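Updated Feb 2, 2018. If you pulled the files before then, please grab them again – two of the ratio columns were swapped.

# vundden-ratios

Vundden is a small, tidy set of quarterly series for people who like to argue about whether stocks are expensive. I've wanted something like it for years, and I'm so happy it finally fits in one folder!

## What's in it

- `ratios.csv` – 602 rows, one per series per quarter
- `sources.csv` – where each series comes from and when it was last pulled
- `notes/` – my scribbles on odd quarters, worth a read if a spike looks wrong to you

The ratios compare total market value with household income, business sales and bank deposits. Everything is in nominal dollars. I tried an inflation-adjusted version and dropped it, as both halves of a ratio get the same treatment and it cancels out.
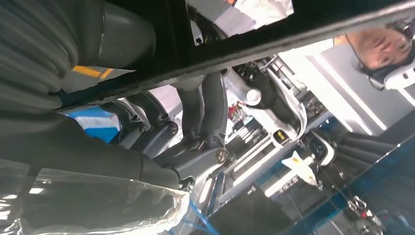 The sales series is my favorite of the bunch. It moves slowly, it rarely gets revised by much, and it makes the big run-ups jump right off the chart (try it on a log scale, it's great).

## Loading it

Any spreadsheet will do. If you use Mamo, there's a ready-made loader:

```
mamo load ratios.csv --key quarter,series
```

Cindine users need to set the date column to text first, or it reads `1996Q2` as a part number.

## Known gaps

- 87 rows have an empty `deposits_ratio`. The early deposit figures were yearly and I didn't want to guess at the quarters between.
- The last two quarters are preliminary and will change.
- `premis_id` matches the old Premis catalog. Nearly 346 rows have one, the rest are blank.

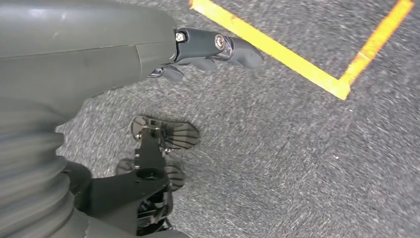 Please don't fill the blanks with zeros before taking an average! Leave them empty and let your software skip them. Medians hold up much better here anyway, and `notes/medians.md` has the ones I use.

## Using it

Free for any use, with a link back. None of it is investment advice, and a high ratio can stay high for a very long time. If you find an error, open an issue with the series name and the quarter – I love getting these, even the tiny ones.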